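Textiles Module: Handout 8
Plain-weave cotton and the canvas bag
Posted 2020-04-07 by Erncombe Textile Studies
3 comments | 12 shares

1. Weight and cover

Cotton cloth for bags is specified by mass per unit area, given in grams per square metre (g/m²). Lightweight shopper cloth may be as low as 100 g/m². Heavy canvas can reach 600 g/m². Mass alone does not fix stiffness. Yarn count, twist and finish must be quoted with it.

Cover factor describes how much of the cloth area is taken up by yarn. A low cover factor gives an open cloth that distorts on the bias. A high one gives a firm cloth that holds a crease and stands with little support – a point often missed in the coursework.

2. Creasing

Cotton creases when the fibres are bent and hydrogen bonds re-form in the bent position. Moisture speeds this up. Unfinished canvas keeps fold lines until it is pressed or washed, and these show most clearly on undyed or cream cloth.
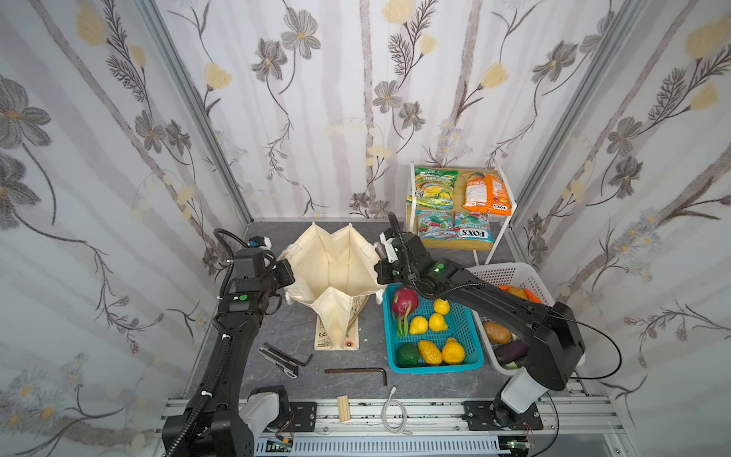
3. Seams and handles

Side seams carry part of the load; the handle joints carry nearly all the rest. A box stitch with a diagonal cross spreads the force over a larger area than a single row. Specify thread in the same fibre as the cloth if the article is to be dyed after making up.

Failure is usually by tearing of the cloth beside the stitches. Record the position of the first break as well as the peak load.

4. Shrinkage

Loomstate cotton shrinks in the first wash, more in the warp than in the weft. Mark the sample before washing, dry it flat, condition it and measure again. Report warp and weft separately.

Reading for September: the Harms notes on yarn twist, sections 2 and 4. Bring your own pick glass.

© Erncombe Textile Studies | Contact | Back to top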